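15/03/2020

Skunutholm unit, listing prep + measure-up notes

Laser meter reading long again. Checked against the steel tape in the hall, tape says 262 cm, laser 3 over. Re-zeroed, ok after that. Redo the back bedroom anyway, don't trust the morning numbers.

Total off the floor plan comes to 1226 sq ft. Old listing sheet had it higher, think they counted the balcony. Do NOT copy the old sheet. Wiremu to confirm with the Altıntaş office before it goes in Trakero, once the area field is locked it's a pain to change.

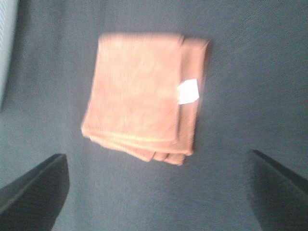

Orange towel, folded.

Trakero upload: failed twice on the floor plan PDF, went through as PNG. Room order came out wrong (bath before kitchen), dragged them back by hand. Still says "townhome" in the header, should be condo. Where is that even set?

Draft wording so far: 2 bed 1.5 bath, corner unit, in-unit laundry, walk in closet off the main bedroom, assigned parking. Took out "spacious". Cartwright wants "sun filled" for the living room, windows face north, so no.

Closet shelf in second bedroom sags in the middle. Gakent quoted for the shelf and the sticky slider together, waiting on a date. Ask if they can do the door frist, it's what people will notice on a showing.

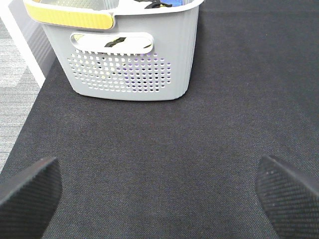 Lockbox code changed, new one is in the shared sheet. Old code still on the printed key tag, needs a new tag. HOA papers: have 6 of the docs, missing the reserve study and the pet rules. Seller thinks cats ok, get it in writting.

Dimmer in dining room buzzes at low setting. Try a different bulb before calling anyone.

Next: back bedroom remeasure, header fix, chase Gakent.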